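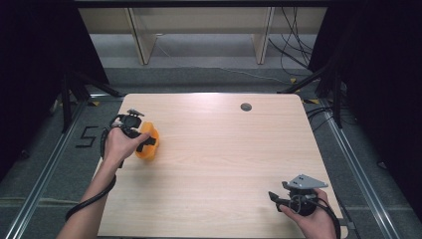
## Hands at the Table: Automation at the Gratarport Returns Center

**Table 5, demonstration area.** An orange item is held just above the tabletop in the left gripper while the right gripper stays open. Both grippers are held by hand, and each has a cable running back from it.

This page is part of the Nestar workplace gallery and concerns the returns center at Gratarport, where goods sent back by customers are opened, checked, sorted and passed on. The center began introducing robot arms to its sorting hall in October. The notes below set out how the work is done, who does it, and what has changed for the people employed there. They were prepared by the Office of Workplace Programs with the help of staff from the hall and the demonstration area.

## The work at hand

Returned goods seldom arrive in the condition in which they left. Boxes are crushed, bags are taped shut twice, and a single carton may contain a garment, a kitchen tool and a child's toy. The robot arms in the sorting hall are expected to lift these items, turn them for inspection and place them in the correct tray. Before they can do so, people show them how.

At the demonstration tables an operator holds a gripper in each hand and handles an item as a robot would be required to handle it, with fingers that open and close on a single line. The operator gives up the palm, the fingertips and most of what a person ordinarily relies on when picking something up. Each attempt is recorded as an episode. An episode may consist of a lift and a release, or of a transfer from one gripper to the other. Soft and uneven items take the most time, as they give way under the fingers and seldom sit the same way twice.

A full shift at a table is planned at 344 episodes. The figure was set after discussion with the operators and replaced an earlier plan of 600, which proved to be more than could be done with care. Spoiled episodes are marked and left out; they are not held against the person who recorded them.

## The tables

The demonstration area occupies part of the former packing room, close to the sorting hall. Tabletops are kept clear except for the items being handled. Operators are asked to leave mugs, phones and paperwork on the bench by the door, and sleeves are worn short or rolled to the elbow.

Marjorie Haworth, who supervises the area, asks new operators to spend their first morning with the grippers and a box of rejected stock before anything is recorded. In her view the first morning is best spent slowly.

> "People come in wanting to be quick, as they were quick on the packing line. I would much prefer that they put the item down gently and tell me when their wrist is tired."
>
> — Marjorie Haworth

Cables are checked at the start of every shift. An operator who finds that a cable pulls against the forearm is to stop and have it led another way before continuing. Changes to the layout of a table are entered in the area log, with the time of day and the initials of the person who made them.

## From the packing line to the demonstration area

Most of the present operators came from the packing line, where the number of positions was reduced when the first robot arms were installed. Packing staff were offered a choice between the demonstration area, the inspection desks and a transfer to the Erdale warehouse. Nestar recognizes that this was not an easy period. Several employees chose Erdale, which is a longer journey for those who live near the port, and two left the company.

Jolene Treloar had packed at Gratarport for eleven years before moving to the tables. She reports that the work is quieter and that she misses the company of the line, where people stood close enough to talk. She also reports that the lifting is lighter. Her knowledge of returned goods has been of direct use to the program. She was the first to point out that knitted items must be taken near the seam if they are to hang flat, and her way of doing it was written into the guidance for all operators.

> "I know what a sleeve is going to do when you pick it up. I never had to say it out loud before, and now that is half the job."
>
> — Jolene Treloar

Pay for table operators was at first set at the packing rate. Following a request from staff, it was reviewed in the spring and placed at the rate for inspection, with the difference paid back to the date of transfer.

## Strain, rest and rotation

Work with hand-held grippers places its load on the thumb, the wrist and the forearm. In the early weeks operators raised concerns about stiffness at the end of the day, particularly in the hand they used less. The following arrangements now apply to all tables:

- No operator remains at a table for longer than 50 minutes without a break.
- Breaks are taken away from the demonstration area.
- Operators spend no more than 4 hours of a shift with the grippers. The remainder is given to item preparation, review of recordings or duties in the hall.
- Any operator may ask to be rotated early, and no reason need be given.
- Chairs and table positions are adjusted for each operator by name, and the settings are kept on a card at the supervisor's desk.

Abrehet Degefa, the site's occupational health adviser, visits the tables each month and sees operators individually. Complaints of wrist pain have fallen since the limit on hours was introduced, though thumb soreness remains common. A trial of a thicker handle is under way. Early opinion is divided: operators with larger hands favor it, and others find that it tires the fingers sooner.

## Recordings and privacy

The question most often put by staff before the program began was what the recordings would show and who would see them. An agreement on this point was signed before the first table opened, and a copy is posted beside the lockers.

Recordings are used for teaching the robot arms and for checking the quality of the demonstrations. They may not be used in appraisals, in disciplinary matters or in setting individual targets. Speech is not recorded. An operator may ask for any episode to be deleted and need only give its number to the supervisor. Gemechu Birhane, who represents the operators in talks with management, has access to the list of persons who have viewed recordings and may inspect it at any time during working hours.

Two points are still under discussion. The first is how long recordings should be kept after an operator has left the company. The second, raised by Mr. Birhane at the most recent meeting, is whether operators whose demonstrations continue in use should receive some further payment. Nestar has undertaken to reply to both in writing.

## In the sorting hall

The robot arms now in service handle boxed goods and firm items of moderate size. Each new kind of item is introduced only after 1000 accepted episodes have been recorded at the tables and a trial has been carried out in the hall with a member of staff present. Soft goods are at the trial stage. Glass, batteries and anything that has leaked are handled by people and will continue to be.

Hall attendants stand where they can see the trays and clear items that an arm has dropped or declined to lift. The position did not exist two years ago. It calls for patience more than speed, and attendants have asked that this be reflected in the job description, which still speaks of "throughput." A revised text is in preparation.

A dropped item is returned to the tables with a yellow slip stating what it was and how it fell. Operators have come to rely on these slips. Before they were introduced, the tables and the hall had little contact, and staff in one place did not know what became of the work done in the other. Attendants and operators now exchange places for one shift in each rotation.

## Training

The course for new table operators is held at Gratarport and was written with the Gebremichael Training Institute. It covers handling with one gripper and with two, the marking of spoiled episodes, care of the equipment, and the agreement on recordings. Employees attend during paid hours. No earlier experience with machines is required, and applicants from cleaning, packing and reception have completed it.

Teodora Kelmendi teaches the practical part. She begins with a folded towel, as it is forgiving, and leaves items with an uneven outline until the second day. Trainees practice the transfer between hands with the grippers far apart as well as close together, so that they learn where each hand is without looking from one to the other.

Those who complete the course may continue to a second level, which deals with the review of recordings and leads to the post of senior operator. Ms. Treloar was among the first group to qualify.

## Visiting and further information

Employees of other Nestar sites may visit the demonstration area by arrangement with the supervisor's office. Visitors are asked to remain outside the floor rails while a table is in use, and to obtain the operator's consent before taking photographs. Requests concerning the agreement on recordings should be addressed to the operators' representative. Questions about transfers to and from Erdale are answered by the personnel desk, which is open until 4 in the afternoon.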